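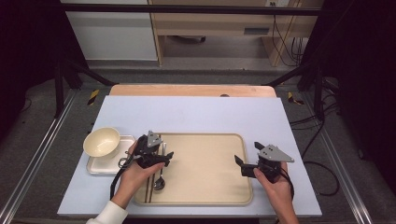 Zurnstead Makers' Club, Robotics Help Board

Planning a budget for a second pair of hand-held grippers

Mayu Ogura
14 August 2019

Hello everybody. Our group records table tasks with two hand-held grippers, one in each hand. At present we do table setting: chopsticks and a spoon on a tray, with a bowl standing beside it. We would like a second station in September and I must write the budget. I have a quote from Cikatico of 517 pounds for one pair, cables included. Is it wise to buy a complete pair again, or should we take one pair and only spare jaws? Also, what do people forget to put in such a budget? Our total is not fixed yet, but I would like to ask for the money only one time.

Csaba Bozsik
If you want two people to record at the same moment, you need the second pair, spare jaws will not help you. If you work in turns, one pair is enough and I would spend on the jaws and the cables. With us the cables were the first thing to fail, always near the plug. Ask Cikatico if they sell the cable separately. Last year I paid 25 pounds for each one and I keep 2 in the drawer.

What we forgot was the table side. You will need a second tray, the same bowl and the same cutlery, otherwise your recordings from the two stations look different and somebody has to sort them afterwards. Buy these together from one shop, because the colours change from year to year. Also storage. We had to order a disk in the middle of the project and it cost us 111 pounds which were not in the plan.

Please check as well if the price is with VAT. My first quote was without.

Kiran Nishad
We have the Flollel ones, they are OK. A bit heavy after one hour.

Tamás Illés
I agree with Csaba about the cables. I would add a line for cable covers for the floor, if people walk past your station. And ask how long the delivery takes before you promise September to anyone, we waited seven weeks for ours.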